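Local audio is worth paying for

Third time this year I've had the same argument, so writing it down fast. People say the Clinwood podcast should go back to being free. No. Kristóf Fülöp reports it, edits it, books the guests, answers the mail. An episode takes him 13 days if the school board cooperates, and it never cooperates.

Yes, 500 people dropped off when the paywall went up. About 2000 stayed. Thats a real audience for a town show - bigger than the paper's letters page ever had.

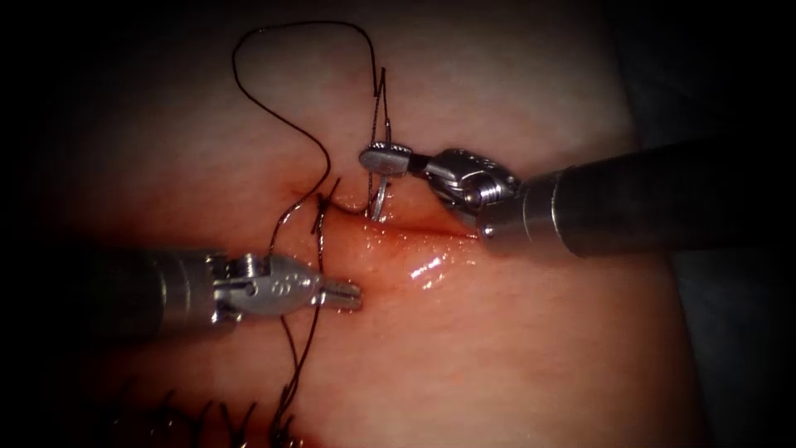 And free wasn't free anyway. It was mattress ads and a host too tired to call anybody back. Mohit Bhatia wrote that reporters should "find a sponsor." Fine. Which one? Halász Motors, the week Kristóf is looking into there parking deal?

Pay the man. Skip a coffee in May, whatever. Or don't, but then quit complaining that no one covers the zoning meetings.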